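Grinell arm, home build - set-up guide, section 6: first moves over the counter

Do this in the sim first. Kitchen layout, arm on the red platform, gripper parked high and closed.

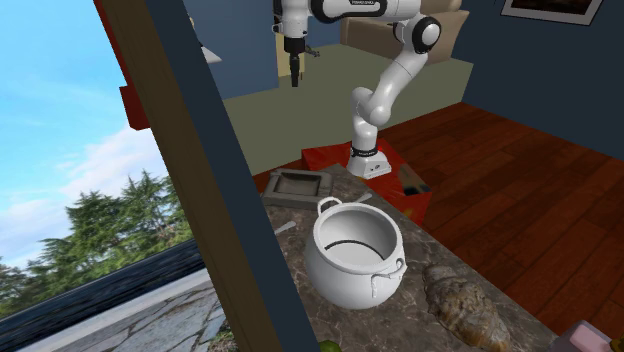 6.1 Load and home
1. Load the Hukimine kitchen file. Wait for the pot to settle.
2. Home the arm. Gripper should point straight down, fingers shut.
3. Set speed to 600. No higher yet.

6.2 Pot run
1. Jog down slowly, stop above the rim.
2. Open fingers, go for the loop handle at the back left.
3. Close, lift a little, put it back.

CAUTION: bread is right next to the pot. Keep the elbow up or you'll catch teh loaf.

Note - save before quitting, it doesnt ask.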